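Small thread about bottles, deposits, and one table in Lovstead. I write it in pieces because I have time only between the washing and the dinner.

**1/** In my first year here I threw all plastic bottles in the normal trash. It hurts me to say it. In the country where I grew up we carried every bottle back to the shop, and I thought this was an old people habit which had stayed behind.

**2/** Then the store on Gilchrist Street put a return machine near the entrance. I stood behind a boy who had a bag bigger than himself. He left with a paper slip and bought ice cream with it. I went home and looked under my sink with new eyes.

**3/** My kitchen is narrow. There is space for a stove, a sink, and one person who is not in a hurry. So the bottles began to live on the balcony, and when the wind came they rolled, and the neighbor below was very polite the first time.

**4/** I tried bags. A bag with bottles is never full and never empty. You press it, it makes a terrible sound, and next morning it is big again. I tried three kinds of bag before I gave up.

**5/** What worked is a cardboard box. Low walls, open top. I keep mine on the table while I sort and then it goes down to the floor by the door. A low box shows me what I have, and I don't forget a yogurt cup at the bottom for a month (this happened in October, I don't want to speak about it).

**6/** Some people asked me which bottles go where. I can speak only for our town, so please check yours. Our machine wants the bottle in its own shape, with the label on. If the label is gone, the machine does not know the bottle and gives it back to you like a bad coin.

**7/** The label is the part I was doing wrong. I was peeling all of them! I thought I was helping. I sat in the evening with warm water and my nails, and I was proud. Then the machine refused everything and I carried the whole bag home again, up 9 flights of stairs, with the lift broken. 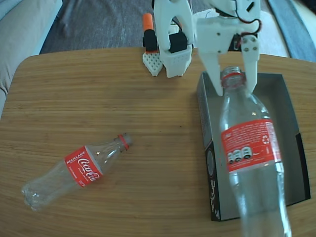 **Lovstead, April 25, 2018**

**8/** Cola bottles on the table, one of them standing in the grey box. The red label is on it, with the white recycling symbol near the edge, so please leave it in peace. The red band on the neck can stay also. I used to cut these bands with small scissors and once I cut my thumb.

**9/** About caps. Our machine takes bottles with the cap or without. At home I take them off, because a closed bottle with a little drink inside smells like a cellar after two weeks. The caps go in a jar. When the jar is full I bring it to the school at the corner, where they collect them for a wheelchair fund.

**10/** Rinse, yes, but only a little. Half a glass of water, shake, pour it out. My aunt washes them with soap as if guests will drink from them. I love her but it is too much.

**11/** Stand them up, do not lay them down. Lying bottles roll to one side of the box and then the box leans when you lift it. If they stand close together they hold each other. My own box takes 16 of the small ones and I can still carry it against my hip and open the door with the other hand.

**12/** A good box is not easy to find. Shoe boxes are too weak. Fruit boxes from the market have holes and the last drops come out on your shoes. The best one I had was from Nirnico, the tile shop. The bottom was thick and it lived through one whole winter - then somebody left it in the rain, and that somebody was me.

**13/** Money. I don't become rich. I put the slips in a drawer and use them all together before a holiday. Last time they paid for coffee and a poppy seed cake, and I must say that this cake tasted better than others.

**14/** A question came about glass. Glass I bring separately to the container behind the Lamular bus stop, and never late in the evening, when it sounds like an accident. From my door to there it is 400 steps with light arms. With a full box I stop one time at the bench.

**15/** A second question, about crushing. For our machine, please no. I know it saves space and I know it is nice to step on them. But a flat bottle has the same problem as a naked one, it comes back to you. If your town collects plastic in a bag from the street, maybe there you can crush. Ask them.

**16/** I forgot one thing. Write on your box what it is for. Mine says BOTTLES with a thick marker, on two sides. Before I did this, my visitors put inside newspapers, a banana peel, and one time a very good umbrella.

**17/** Now I go to cook. If you know a return place in Lovstead which is open after eight in the evening, write it under this post, the Gilchrist one closes before I come home from work.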